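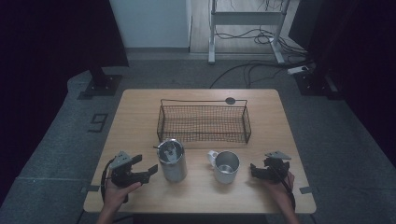
Stainless steel drinkware on a tabletop. Surner wants Erenwood to give up paper cups for good.

The founder of Surner has been asked about dishwashers before, and it shows. I have barely sat down when she brings them up herself.

"People always want to talk about the washing," she says. "I get it. But they never ask what it takes to make a paper cup."

I had planned to ask both. Surner lends steel cups to coffee drinkers in Erenwood. You pay a deposit of $5 at any of the cafes that have signed up, walk off with your drink, and bring the cup back to any of the others when you feel like it. A van picks up the dirty ones, a unit out on the Ullthorpe road washes them, and the van takes them back. The town put grant money into it last April. There are 29 cafes on the list now, and the stickers are in a lot of windows.

What I wanted to know was how often the cups come back. The website says "almost all of them." I asked what that means.

"It means most people are honest," she says, and laughs. Then, after a while: "We bought 3632 cups to start with. We don't have all of those anymore. Some are in people's cars. Some are holding pens. I've seen one with a cactus in it, and I didn't say anything, because they'd paid their deposit and I suppose it's their cup."

I ask how many are left. She says she would have to check. When I write the next day to see if she has checked, I get a friendly reply saying the stock count is being redone over the summer.

This matters more than she lets on. A steel cup takes a good deal more energy to make than a paper one, so it has to be used over and over before it is ahead. Surner's own leaflet says its cups "pay for themselves" after 102 uses. I could not find a source for that on the leaflet or the website, so I asked where it came from.

"From the manufacturer," she says.

The people who sell you the cups?

"Yes, but they had it looked at."

By whom, she isn't sure. She does promise to send the report, and to be fair to her, she sends something, a two-page summary with a nice chart. It leaves out the van. It also seems to assume that the cups are washed in full loads, and she had already told me that in January they were running the machine half empty most evenings to keep the cafes stocked.

"January was bad," she says. "It was cold, people were staying in. You can't judge it on January."

I don't think she is trying to fool anyone. She used to manage a cafe herself, and she talks with real feeling about taking the trash out at closing time, bag after bag of lids and sleeves. "You'd tie it up and it would weigh nothing," she says. "It was just air and cups. I thought, this is stupid, we had sinks before we had this." On that I'm with her. I have a steel mug of my own at home, a dented thing I've had since college, and it has surely earned its keep many times over.

But my mug doesn't ride in a van. I put it to her that the greenest thing Erenwood could do might be to get people to bring one from their own kitchen, and that this would need no grant.

"We tried telling people that for years," she says. "They forget. They're halfway to the train and they want a coffee. You have to meet them where they are."

The cafes are split, from what I could gather. At Mateos, the bakery by the station, the woman at the counter told me regulars like the cups and tourists don't understand the deposit. She also said the collection crate takes up the spot where the cake stand used to be. Another owner has quietly moved the sticker to the side door. He said the cups were fine but his line got longer every morning, and he didn't want to be quoted saying anything worse than that.

I mention the line. She sighs. "Ten seconds. It's ten seconds per customer."

Did someone time it?

"It feels like ten seconds."

The grant comes up for renewal in the fall, and the town will want figures. She says they'll have them. She would like to add food boxes next, and she already has a sample on the shelf behind her desk, with a lid that took her two tries to open.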